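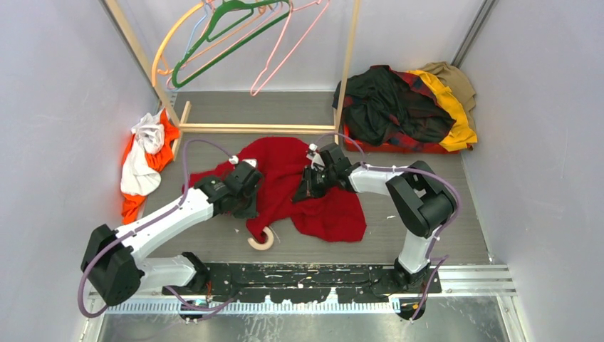

Figure 6.1 A red cloth spread between two robot arms.

Chapter 6
Discipline and the Disciplinary Hearing

In this chapter you will look at:
how an offence on the field becomes a charge
who sits on a disciplinary panel and what each person does
how the length of a ban is worked out
the grounds on which a player can appeal

6.1 After the final whistle

Most foul play is dealt with by the referee when it happens. A penalty is given, a player may be sent from the field, and the match goes on. A smaller number of incidents are looked at again after the game. The league may have been told of them by the referee, by one of the clubs or by its own match reviewer, whose job is to watch every fixture in full.

Rules differ between sports and between countries. This chapter uses the rules of the Hunetti League, a regional rugby competition, because they are short and follow the same pattern as many larger codes. You should compare them with the rules of a sport you play or watch.

Under the Hunetti rules a club must be told of a charge within 60 hours of the final whistle. The notice names the player, the offence and the grade. Grade one covers careless acts, grade two covers reckless acts and grade three covers acts done on purpose. The club then has a choice. It can accept the charge, in which case the player serves the standard ban, or it can ask for a hearing.

6.2 Case study: the Filtine tackle

On September 3, 2022, Filtine played Verhoeven at home. With 14 minutes left, the Filtine centre Josué Marinho made a high tackle on the Verhoeven full back, Cauã Magalhães. The referee gave a penalty and no card. Magalhães left the field for a head check and did not return.

The match reviewer charged Marinho with a grade two high tackle. Filtine accepted that contact had been made with the head but argued that the grade was wrong. Magalhães had slipped just before the tackle, they said, and Marinho had no time to change his height.

The hearing was chaired by Rekha Lodhi, a solicitor. She sat with Yiran Xiong, a former referee, and Alcides Miranda, who had played for 11 seasons in the league – none of them for either club. The panel watched the tackle at full speed before seeing it slowed down. Xiong asked for this order, as slow footage can make an act look more deliberate than it was.

The panel found that Magalhães had dipped, but only slightly, and that Marinho was already upright when he began the tackle. The charge stayed at grade two. Marinho was banned for three matches, reduced to two for his clean record, and Filtine paid hearing costs of 300 euros.

6.3 Key terms

Charge: a formal statement that a player has broken a rule.
Grade: how serious the offence is said to be.
Mitigation: facts that may reduce a ban, such as a clean record or an early apology.
Standard of proof: how sure the panel must be. In most sports this is the balance of probabilities – more likely than not.

We begin with the notice of charge, and what it has to contain.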